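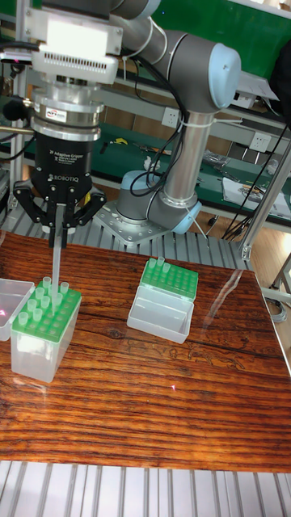

Lustex issues firmware 5.2 to correct audio delay on Gaete soundbars

July 7, 2019

Lustex has released a firmware update for its Gaete line of soundbars that corrects a delay between picture and sound when the bar is connected to a TV through the HDMI ARC port. The update, version 5.2, can be downloaded now from the support section of the company's website and will be sent to network-connected units in stages over the coming weeks.

The fault affects Gaete models sold since December. Owners reported that sound from the TV's built-in apps and tuner reached the soundbar late, with the gap growing the longer the TV stayed on. Switching the TV off and on again cleared the delay for a while. Lustex measured a lag of 175 milliseconds in the worst cases, enough for most viewers to notice on speech.

According to the release notes, the delay comes from the way the soundbar handles its audio buffer when the TV changes format in the middle of a session, for example when a program in Dolby Digital is followed by an advertisement in two-channel PCM. Earlier firmware added a short block of silence at each change and did not remove it afterward. Version 5.2 clears the buffer at every format change. A brief mute may be heard at that point.

"The optical input was never affected, and customers who moved to an optical cable as a workaround can move back once the update is installed," said Madhu Rawat, who manages firmware for the Gaete line.

The update also changes two other items. The bar now keeps its volume level after a power cut, where it previously returned to the factory setting. CEC power control, which lets the TV remote turn the soundbar on and off, has been adjusted for sets that send the standby command twice.

Units connected to a home network will show the word UPDATE on the front display when the new firmware is available to them. Holding the Input button on the bar for five seconds starts the installation. The display counts up in percent and the bar restarts when finished. Power should not be disconnected during this time.

Units without a network connection can be updated from a USB drive formatted as FAT32. The file must be placed in the top folder of the drive and must not be renamed. The drive goes into the service port on the back panel, next to the optical input, with the bar in standby. Drives formatted as exFAT or NTFS are not read.

After the update, Lustex advises owners to set any manual lip sync adjustment on both the TV and the soundbar back to zero. A correction entered to hide the old fault will now push the sound out of step in the other direction.

One known issue remains. On some TVs with the digital audio output set to Auto, the bar may show error 1604 and play no sound after the first restart. Setting the output to PCM, waiting for sound to return and then selecting Auto again clears the error. Seema Rana of the Lustex support desk said a permanent correction is planned for the next release. No date has been given.

Jendinska, which sells the same hardware under its own name as the Ciltetard bar, said it is testing the update and will publish a separate file. Lustex firmware should not be loaded on Ciltetard units. The two products use different model codes, and the installer will reject the file.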